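4. Levelling and first use of the bench

This section applies to the Pidico height-adjustable bench with the Vandex control box. Complete section 3 (frame and legs) before you begin. Two people are needed for steps 1 and 2.

4.1 Positioning

1. Check the height of the room at the chosen spot. With the rear upright fitted, the bench needs 2,275 mm of clear height at full travel.
2. Lift the bench by the steel cross rails and set it down. Do not lift it by the tabletop.
3. Leave a gap behind the rear rail wide enough for the mains plug and its cable.

CAUTION: Do not drag the bench across the floor. The feet can shear off at the thread.

4.2 Levelling

4. Lower the bench fully and switch off at the wall.
5. Place a spirit level along the front edge of the tabletop. Turn the two front feet until the bubble is centred.
6. Turn the level through ninety degrees and adjust the rear feet in the same way.
7. Repeat steps 5 and 6. Adjusting one foot will usually disturb the others.
8. Tighten the locking nut on each foot with the spanner supplied. Hold the foot still while you do this.

Note: The black and dark grey tops have a matt finish. Light-coloured boards and trays are easy to pick out against it, but dust also shows. Wipe with a damp cloth only.
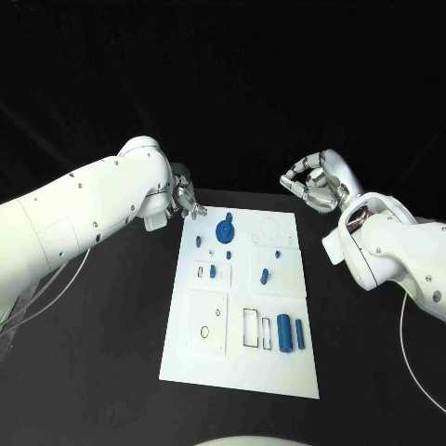
Fig. 4: White assembly board with blue plastic parts on a dark tabletop.

4.3 Setting the travel limits

9. Switch on at the wall. The display shows two dashes.
10. Hold the DOWN key until the bench stops and the display shows a number.
11. Raise the bench to the highest position you intend to use. Press SET, then UP. The display flashes twice.
12. Lower the bench to the lowest position you intend to use. Press SET, then DOWN.

If the display shows E51, the legs are out of step. Repeat from step 10. If the code returns, switch off and contact Wada Service at the Kekadby depot.

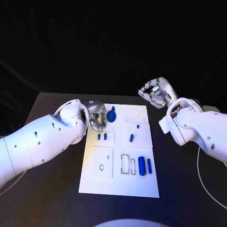

4.4 Loading

13. Spread heavy items evenly between the legs. Do not clamp a vice to the unsupported end of the top.
14. Run the bench through its full travel once with the usual load in place, and watch that no cable is pulled tight or trapped.
15. Check the locking nuts again after the first month of use.

WARNING: Keep hands clear of the cross rails while the bench is moving.

Section revised in December by Chrysanthi Karras. Replaces the loose sheet supplied with earlier benches.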